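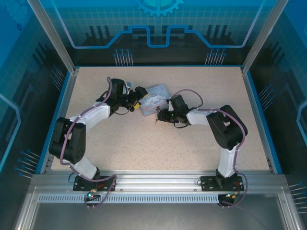
Figure 2.1 A small tin box, pale blue with a printed white puppy.

Chapter 2
Tins and What We Keep in Them

I grew up in Boltham with a kitchen shelf full of tins, and I could tell you what was in every one of them without lifting a lid (buttons, string, foreign coins, birthday candles with the ends burnt off). So you'll forgive me if I get a bit carried away in this chapter!

In Chapter 1 we looked at jars, where you can see what you've got. A tin is a different sort of container. It hides things, it keeps the light off them, and very often it has a picture on it that has nothing to do with what's inside. I love that. A puppy on the front might mean mints, or hair grips, or 26 odd buttons.

We'll start with shape. Small rectangular tins sit neatly in a drawer and stack well, and they're the ones I use most in my own workshops at Louro. Then we'll get on to lids, labels and the awful business of rust, before finishing with the Ekano drawer plan on page 76.

Before you read on, find a tin at home and set aside 60 minutes on, say, a Wednesday evening. Tip everything out on a tray and write down what you find. Keep the list handy, you'll want it for Activity 2.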